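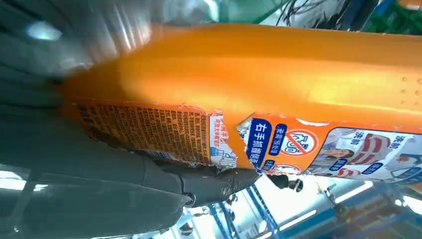 Members wanted for the Burkine manipulation team, Womgate student robotics club

The club is looking for students to join the manipulation team for the coming season. No robotics experience is needed for most of the places. You do need to be enrolled on a course at Womgate, in any year and any subject.

The team is building a pick-and-place entry called Burkine. It has to take household goods off a shelf, hold them without dropping or crushing them, and set them down in the right bin. Rigid boxes are mostly fine now. Bottles are the weak point, above all glossy ones and ones with torn or peeling labels, where the vision code loses the outline. Over the summer we logged 1,874 grasps, and 191 of those were on bottles. We want about 2,000 in total before we retrain.

Places open

Data and labelling. Run grasp sessions, mark each attempt as held, slipped or missed, and check other people's marks. Anyone who can read Chinese would be a great help, as a lot of our test stock has Chinese packaging and we are adding text reading to the item search.

Gripper hardware. Fingertip pads, fasteners, cable routing. You should be happy with hand tools. CAD is useful.

Software. Python, and some C++ on the arm controller. You would start on Sirkik, our grasp planner, which needs tidying and tests.

Time

Two evening sessions a week, and longer ones in the fortnight before the competition. Labelling can be done from home. The places are unpaid. The club covers travel and entry fees for those who compete.

How to apply

Send a short note to Didier Hoarau, team lead, through the club page. Say which place you want, what you are studying and which evenings you can't do. No CV please. If you have built or mended something, tell us about it in a few lines.

Closing date: Aug 31, 2026. New members get an induction in Room 238 before using the arm.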